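4.2 Tabletop pushing with the Vadon kit

We were keen to try the Vadon kit on pushing, and it quickly became our favourite part of the review.

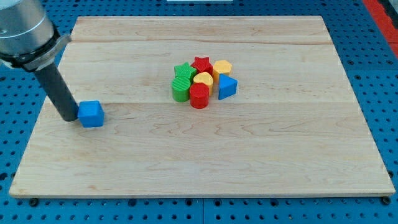

Setting up took one afternoon in May, and the supplied Osura software ran on the first try! Signe Dalen then recorded 519 pushes with the plain rod tool, with a limit of 100 seconds for each.

Figure 2. The rod beside the blue cube, with the other blocks grouped near the middle of the board.

Stars and hearts gave the richest data, as they turn while they slide.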